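About Ulham

We write the software that sits between "do the laundry" and an arm that moves. Control, perception, task planning, plus the tooling to debug all three at 2 am. Small team, one long room, too many cables.

Started in February by Yaneth Zapata (control) and Jhair Nina (perception), who shared a desk and disagreed about everything except test coverage. Still share the desk.
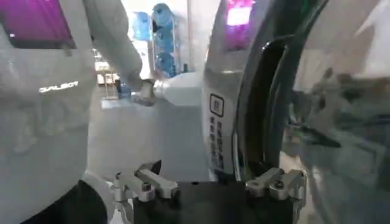
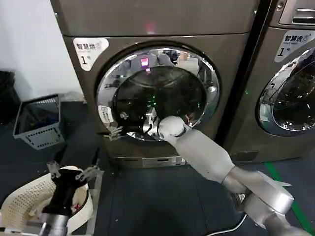
What we make

Wonska - the planner. Takes a goal, breaks it into steps, re-plans when a step fails. Steps fail a lot. Doors, lids, anything shiny. Wonska keeps a record of every choice it made and why, in plain text, so you can read it without calling us.

Cabrera - perception. Chrome, dark glass, white on white: the stuff depth sensors hate. Cabrera gives a pose and a confidence, and if the confidence is low it asks for a second look from another camera. Slower. We're ok with slower.

Broketance - the log viewer. Was an internal joke, then customers asked for it. Lines up camera, joint and planner data on one timeline, scrub back and fourth, leave a note for whoever is on next.

How we work

Nine of us. Everyone takes a turn on the test floor, including people who swore they were hired for front-end. New code goes through 216 recorded runs overnight, then 40 live ones before it gets a version number. If it fails twice the same way it goes back to the author with the log attached. No meeting.

Releases go out when ready. Used to be monthly, we were bad at monthly.

Who we work with

Mostly teams that already have hardware and need it to do household jobs in the real world - washing, fetching, handing over. We don't build arms. We're picky about drivers though, and will tell you if yours drops packets.

Joining us

C++ or Python, some patience, tidy commit mesages. A robotics degree is fine, so is not having one. Jhair reads every application himself, usually late. Put "108" in the subject line so we know you got this far down the page.

Visits by arrangement, mornings are best. Closed shoes please.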